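Forum > Kitchen and Home > Storing things

Pantry shelf: by type or by date?

bulport_anna
Dec 1, 2025
Hello all, I moved to a smaller flat in April and I still have no good system for my pantry. At the moment I put things by type: drinks together, oils together, tins together. My sister says this is wrong and everything should stand by date, the oldest in front. Who is right?

Skikitz
By type, always. If I want vinegar, I do not want to think about when I bought it.

Nermina Ristić
I must disagree a little. I did it by type for years and I threw away so much food – last winter I found a jar of mustard older than my marriage. Now I write the month on every lid with a marker pen, and the older thing goes to the left.

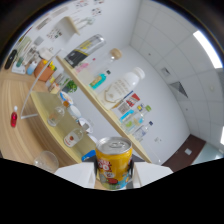
The marker costs almost nothing, and after two weeks your hand does it alone. For spices I am less strict, because they only become weak, they do not become bad.

Hofstetter
Writing on lids looks ugly, sorry. And with deep shelves left and right does not help, the problem is what stands behind.

Nermina Ristić
Then write on the bottom – but you will never look there :)

sumik842
Why not both? Type first, and inside each type the oldest in front. We do it like this at home and my children understand it too.

bulport_anna
Thank you, I will try what sumik842 says. My sister does not need to know.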